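Storeroom notes: bottled stock, labels and shelf order
14/06/2023

The relabeling of the bottle bays at the Jiddale store is finished, and the bay list that hangs by the door has been replaced. Discard any copy marked Kastilis. That was the old layout, and its bay numbers no longer match anything on the floor.

The main change is that bottles are now shelved by the full name on the front label. Under the old system they went by supplier, then by delivery. This worked while Cárdenas was the only supplier of bottled goods. Once Mastitz began delivering mixed cases it stopped working, and the same product ended up in as many as 5 bays. At the last stock check the system showed 3,652 units across all categories, and 134 of them were in a bay other than the one recorded. Most of the 134 were bottles.

Rules for the new order are as follows.

File by the largest complete name on the label. Monograms, crests and initials are ignored for filing purposes, even when they are the most prominent thing on the bottle. A line such as "Classic" or "Reserve" is treated as a variant and goes second. Where a label carries a smaller line under the name, enter it in the notes field exactly as printed, including lower case. Do not correct the spelling or expand abbreviations.

Bottles with a tapered body need separate handling. The standard divider is cut for straight-sided glass and touches a tapered bottle only near the base, which lets the neck lean into the next column. Use the wide divider and leave one finger of clearance at the shoulder. Do not lay tapered bottles on their side in the upper bays. The lip on those shelves is 22 mm and will not stop one from rolling.

Full-wrap labels mark easily. Grip the bottle low, lift it clear of the divider before turning it, and set it down with the crest or main emblem facing the aisle. Sliding a bottle forward along the shelf scuffs the lower part of the label, and metallic print shows this first.

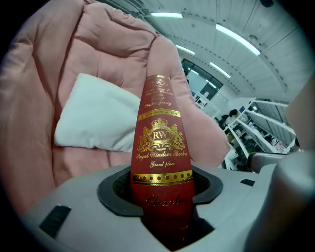 Gold script on a dark ground is the usual cause of wrong entries. Small lettering near the top of a label follows the curve of the glass and is often not legible at arm's length, so take the name from the larger line under the emblem. "Royal Windsor Roots" goes under Royal, with "Grand place" in the notes field. It does not go under RW or Windsor. Duván Mamani has removed both of those headings from the lookup sheet — if either still comes up on a handheld, log out and back in to force a refresh.

Shelf strips for the lower bays are printed and are in the tray under the label printer. Strips for the upper bays will follow in July, when the new stock of adhesive holders arrives. Until then, use the card inserts and write in block capitals.

Corrections to bay assignments go on the yellow sheet, one line per bottle type, with the old bay on the left and the new bay on the right. Leave the initials column blank. Duván fills it in when the change has been entered.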